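Cable snag (robot arms)

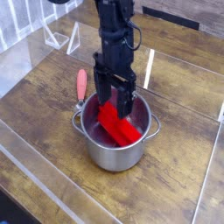
A two-finger gripper in a steel pot with a red block. The cable loops out from the right side of the arm.

A cable snag is a fault in which a loose cable on a robot arm catches on something, or pulls tight, while the arm is moving. It's one of the dullest failures going and one I've spent far too much of my life on, so I've tried to put down what I know for this wiki, with a good long section on the one at Castellanos (my own, I'm sorry to say). Other editors are welcome to add theirs!

Also known as: snatch, hang-up, and at Zorkar "the washing line".

What it is

Most small arms have a cable or two running down the outside to feed the gripper. The cable needs some slack, or the joints can't turn all the way, and slack means a loop. If the loop is too big it hooks on things. If it's too small it goes tight at full stretch and drags on the plug, and then you get a gripper that drops out for a moment and comes back as if nothing had happened. I find the second sort much worse, as the arm looks perfectly healthy every time you walk over to check on it.

Pots and other deep containers bring out both sorts. The arm has to come down nearly straight, the fingers go below the rim, and a pot with wire handles sticking out at the sides gives a loop something to hang on to. Blocks that lie at a slant are a pain too, because the wrist has to twist to match them and takes the cable round with it.

The Castellanos fault

Castellanos is the bench where I look after a pick-and-place job: reach into a pot, close on a block, lift it out, put it down, go again. It ran well for 2,828 cycles and then, one afternoon in September, the gripper opened by itself halfway through a lift. The block fell back into the pot with a terrific clang and the arm carried on to the drop point holding nothing at all.

The log said "gripper link lost" and, on the very next line, "gripper link restored". I blamed the software, naturally, and rolled it back a version. It did it again the same evening. Then I blamed the power supply and swapped that – no change. Over the next stretch of testing I got 171 drops on record, and when I finally plotted them against the wrist angle they nearly all sat past 70 degrees. I felt a bit daft. The cable had crept upwards through its clip, the lower loop had gone short, and every hard twist was tugging the plug partway out of its socket.

I'd also had the gripper set to open when it lost its link, which I'd picked months earlier so that it would never stay clamped on anyone's hand. Fair enough on its own, but it meant a bad plug turned straight into a falling block. The Esico controller we use lets you choose "hold" or "open" and I still go back and forth on it. At the moment it's on hold, with a low grip force, and the stop button has moved to the front of the bench where I can reach it sitting down.

Spotting it

Turn the power off and move the arm by hand through the whole job, if your arm allows it, and watch the cable instead of the fingers. Look for shiny patches on the outer sleeve. Do the full twist both ways, then do it again with the gripper down in the container. A faulty link that only shows up in certain poses is nearly always a cable, whatever the log tells you.

Mark the cable with a dab of paint where it enters each clip. If the paint has moved, so has the cable. This is the cheapest fix on the page and the one I'd do first.

Fixes

The Castellanos arm now has 2 clips where it used to have one, and a plug that locks with a collar. I did try a spiral wrap, but it made the loop stiff and it sprang outwards, so off it came. Zisgate sells a sleeve that's meant to keep the loop close to the arm; I haven't used it, and would love to hear from anyone who has.

Never reach into the pot to sort out a dropped block while the arm is live. I know it's tempting when the thing is just lying there. Stop the arm first, every time.

See also: Dropped part; Lost link; Pinch points; Strain relief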